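5 min read

We use cookies to keep this site running and to see which stories people like. Accept | Manage settings

Coffee with the arm at the Parry open day

I got to the Parry building in Fastville a little before 10 in the morning, which was silly of me, because the doors weren't open and I hadn't had breakfast. So when Nipon Thammasiri came out to find me and the first thing he said was "Do you want to see the coffee one?" I may have answered too fast.

Nipon runs the demo floor at Parry and has done it for 2 years. Before that he fixed packaging lines over in Dukville ("bread, mostly, a lot of bread"), and he still talks like somebody who's used to shouting over a conveyor. He'd agreed to give me the morning as long as I didn't mind him wandering off whenever a visitor had a question. He wandered off a lot! I've stitched our talk together from the pieces in between.
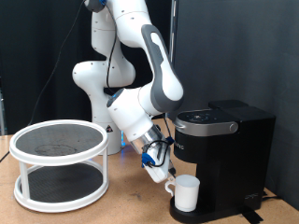 I asked him why coffee, of all things. I mean, I can put a mug under a spout myself, and I'm not even good in the mornings.

"Everybody says that," he told me. "And I say, great, tell me how you do it. Then they start telling me and they leave out half of it. You lift the lid. You get the pod the right way up. You put the mug where the coffee is going to come out, and you don't knock it with your knuckles on the way back. People don't know they know all that."

He told me the March open day is his favorite of the year, because it's when the families come. The trade visitors ask about cost and cycle times. Kids ask if it gets bored. He had a good answer for that one too (he tells them to ask the arm, and then he goes quiet and lets them wait).

They had 749 people through the doors last year. This year the sign-in sheet was at 1189 by the time I left, and Nipon was a bit rattled by it. "We ordered cookies for last year," he said, and then he went off to make a phone call about cookies.

When he came back I wanted to know how they choose what goes into a demo. I'd pictured some very clever planning process. He says he walks around his own kitchen with a notepad. The jobs he likes have a few steps that depend on each other, with things in them that open and close, and they're over before a visitor's attention goes. Coffee does all of that, and he likes having the mug wait up on the top level of the turntable, off to the side of the brewer, so that the arm has to go and get it from somewhere. "If I set the mug right under the spout to begin with, I've done the hard part for it," he said. "That's cheating. My daughter would catch that." The lid was up on the brewer while he was telling me this, and he kept glancing over at it the way you'd watch a pot.

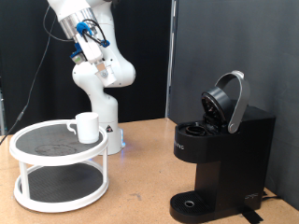 The table is deliberately plain, by the way. Nipon had strong feelings about this. At his first open day he put the demo on a nice kitchen counter with a plant and a fruit bowl, and he spent the whole day answering questions about the fruit bowl. Now it's a tan tabletop that's picked up a few scuffs, with a black curtain behind part of it, and the mug is as plain a white mug as you can get. I'd have kept the plant, but I see his point. The two-level turntable is the sort of thing I've got at home with vinegar and soy sauce on it, and he was pleased when I said so. "Good! I want you to go home and look at yours."

I asked about the part that gives him the most trouble, expecting the mug. It's the pod.

"It's small, it's light, and it has a foil top you don't want to poke," he said. "The mug forgives you. You grab a mug a little crooked, okay, it's a crooked mug, you can still set it down. The pod has to go into a round hole that's about the size of the pod." He held up his thumb and finger to show me, then moved them a hair closer together. He'd worked on the grip with a friend from Vulitz, a small shop across town that helps him with odds and ends, and the two of them had argued for a week over how hard to squeeze. I asked who won. "The pod," he said. 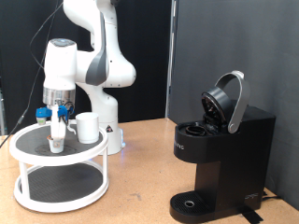
A pod held between the fingertips over the turntable, with the brewer's lid open on the right.

We got interrupted there by a lady who wanted to know if it did tea. (No. She was let down, and so was I a little, on her behalf.) Her grandson asked how fast it could go if you let it, and Nipon crouched down and gave him a proper answer about why faster isn't what you want near a full mug. I liked that. He doesn't have a special voice for kids.

After that I brought up the thing I'd been putting off, which was jobs. My sister worked a coffee counter for years, and she'd have had something to say about all this. Nipon didn't dodge it. He said he gets asked every open day, usually by someone who has stood behind a counter, and he thinks they have every right to ask. His own view is that a demo like this one is a bad barista and a good teacher. "You come here and you see how much is in a simple job," he said. "I hope you leave with more respect for the person who does forty things like that before lunch. I did." I don't know if my sister would buy it. I'll pass it on. 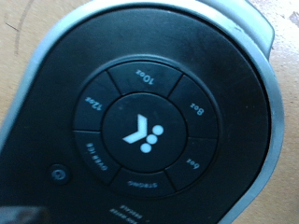 We ended up talking about buttons, which I hadn't planned on at all. Nipon thinks most kitchen machines are made for people who already know what they want, and he'd love to run a whole open day on just that, pressing things and turning things. Dishwashers, washing machines, the microwave with the popcorn setting that he swears has never once been right. He's got a list going. A toaster is on it, and so is a can opener, though he admits the can opener scares him.

He also asked me what I'd want to see next year. I said an egg, and he laughed for a good long time and then wrote it down.

By then there was a line back to the door and he had people waving at him from two directions, so I let him get on with it. I picked up a cookie on my way out, one of the last ones on the plate, and stopped for a coffee at the gas station on the road out of Fastville. I caught myself watching my own hand put the lid on.

Like stories like this? Get our newsletter in your inbox. Enter your email to sign up. You can unsubscribe at any time.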